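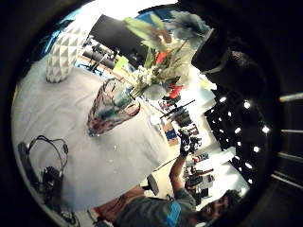
CLEDPORT, September – I'm Treasa Lynch, and I'm so happy to tell you that Skodel is opening its new table styling studio on Shawky Street (come say hi!). We've spent 90 days painting, hauling and arguing over tablecloths, and the doors open at 10 a.m. for anyone who wants to learn how to set a pretty table without spending a fortune.

I'm a big fan of artificial flowers. They keep their color, you can bend the stems any way you like, and nobody has to sweep up petals. In our first class, Blooms That Stay, we'll work with faceted vases, long greenery and a mix of blue and red-orange flowers on a plain pale cloth – my favorite background, wrinkles and all.

Classes cost $29 and the flowers are included. Bring your own vase if you have one you love. We're also putting out 200 stems from the new Mitetti line, sold one at a time, first come, first served.

To save a seat, stop by the studio or call the front desk and ask for me.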